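Motoring > Used cars > Buying guides

Search guides Enter make or model Go

How to check a used Firik before you hand over any money 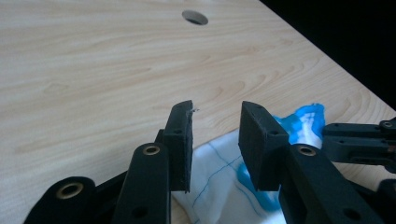 Wim Van der Linden wrote in to insist that the first thing to look at on any Firik is the sill, and that anyone who starts with the engine deserves what they get. He has owned three, so he has either wisdom or a problem.

Start with the sills, then. Kneel down (take a mat, the seller won't offer one) and press along the seam behind the front wheel. Fresh underseal on a car this old should worry you more than honest rust.

Next, the paperwork. The Firik went through 4 small revisions, and the one you want has the later gearbox. Look for a chassis plate with a number ending in 23. If the plate is missing, so are you – go home.

Ask for a cold start. Put your hand on the bonnet when you arrive, before the handshake if you can manage it. A warm engine means the seller has been rehearsing. A rattle for a few seconds is normal on the Meng-built engines. A rattle that carries on while the seller talks loudly about the stereo is the timing chain.

Drive it for at least 23 minutes, with a hill. The road out of Usstead does nicely. Second gear should go in without a discussion. Brake hard once, after checking your mirror, and see which hedge the car prefers.

Back at the kerb, try every window and lock. A replacement window motor from Brondico cost me £173 last December, and the old one still went down perfectly well. It was only up that it objected to.

Make your offer after all that, and keep the list in your hand while you do it.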